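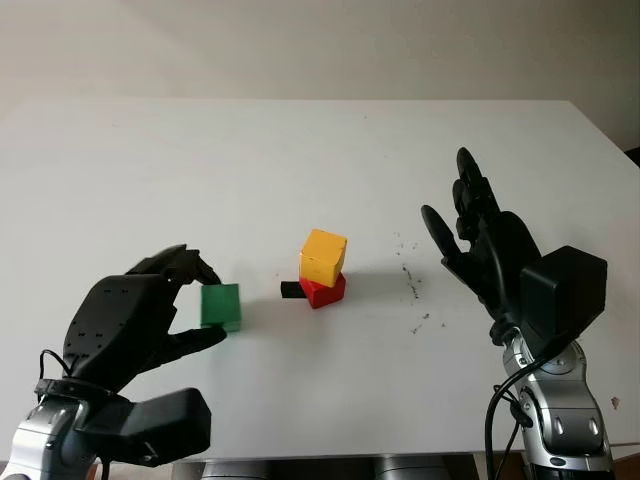 De quoi parle la lettre Corkoden ?

De propagande extrémiste en ligne, surtout celle qui circule sur les petites messageries et les forums où la presse va peu. Je l'écris depuis trois ans avec Leonie Wegener, qui lit l'allemand bien mieux que moi, et elle part une fois par mois.

Comment choisissez-vous les canaux que vous suivez ?

Au départ j'en avais 11, notés dans un carnet (je l'ai toujours !). On en suit maintenant 200. Un canal entre dans la liste quand il publie ses propres textes ou vidéos, et il en sort quand il ne fait plus que recopier les autres. Le tri se fait à la main, en général tôt le matin avec beaucoup de café, et on se dispute régulièrement sur les cas limites.

Est-ce que vous publiez les liens ?

Jamais. Ni liens, ni captures complètes, ni noms de canaux encore actifs. Quand un passage est indispensable pour comprendre, je le résume ou j'en cite une phrase, traduite.
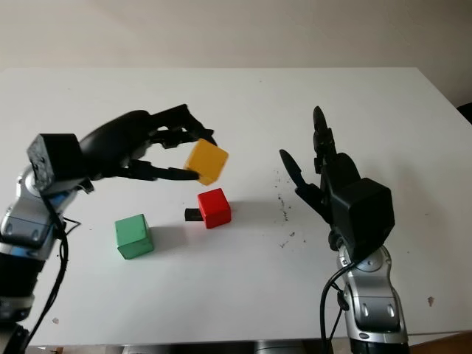

Pour les chercheurs, c'est un peu différent : on peut partager des références plus précises, mais il faut m'écrire avec une adresse professionnelle et me dire sur quoi vous travaillez. Je réponds à tout le monde, parfois lentement – juin a été catastrophique de ce côté-là, pardon.

Je suis tombé sur une vidéo violente, je vous l'envoie ?

Surtout pas, et ne la faites pas suivre à vos amis non plus. Signalez-la à la plateforme et au service de signalement de votre pays, en gardant l'adresse de la page et l'heure. Et si elle vous reste en tête, parlez-en à quelqu'un, vraiment.

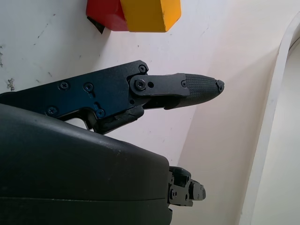 Combien coûte l'abonnement ?

Rien du tout. Nous avons 800 abonnés et les frais d'envoi restent modestes, je les paie de ma poche. Imke Lenz relit chaque numéro gratuitement, et je lui dois un nombre indécent de dîners.

Comment me désabonner ?

Le lien est tout en bas de chaque envoi. S'il ne marche pas, répondez « stop » au dernier numéro et je vous retire moi-même.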